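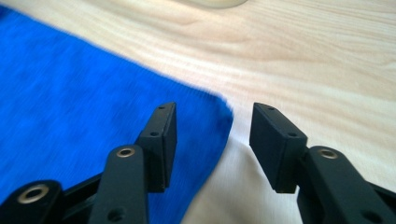 Wrist view, fingers open, blue cloth on the left

Gripper width estimate jumps when cloth is behind one finger

Quang Kim
Running the Sadon width tracker on hand-held clips. Over bare wood it's fine. Once the left finger is over the cloth the width jumps 4 mm between frames. Recalibrated twice, same thing. Is it the threshold?

Celeste Valdebenito
Probably auto exposure. Lock it and try agian.

Mi-kyung Choo
Check your mask first – black on blue comes out way darker in grayscale than black on pale wood, so the edge moves. Segment in color, threshold 40, then median over 20 frames. Fixed mine on 2.1 anyway, havent tried the new one.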